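Stories > Work and Machines > Interviews

Brenda Ellwood had been cleaning offices for Furnival for years when the company asked her to help teach machines the job. She said yes before they finished the question.

"I figured they'd want an engineer," she says. "They wanted somebody who knows trash bags!"

Her crew at the Traltemden workshop now records everyday chores with hand-held grippers, and the Grudau project learns from the recordings. Bags come up a lot.
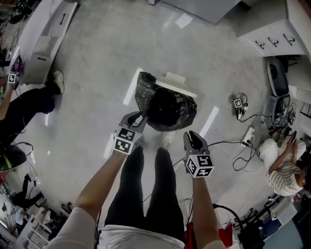

Ellwood loves talking about knots. "You hold a bag by the neck without thinking. Then you try it with two stiff fingers and you find out how much your hands know." On a good day the crew gets through 100 recordings. The count stood at 2241 on 11 Jul 2025, and 948 of those were bags.
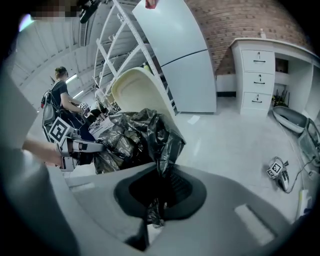
A black plastic bag and a gripper up close at the workshop.

What has changed for her? Less lifting, for one thing, and new people to talk to. "The young ones ask me how I'd do it — and then they write it down." Pay went up a grade in July. She still does three evenings a week on her old route and wants to keep them.
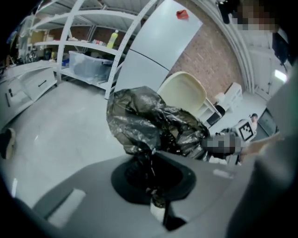
The twisted neck of a bag against the gripper's black pad.

"I want to see it do a whole floor," she says. "I'll be checking the corners."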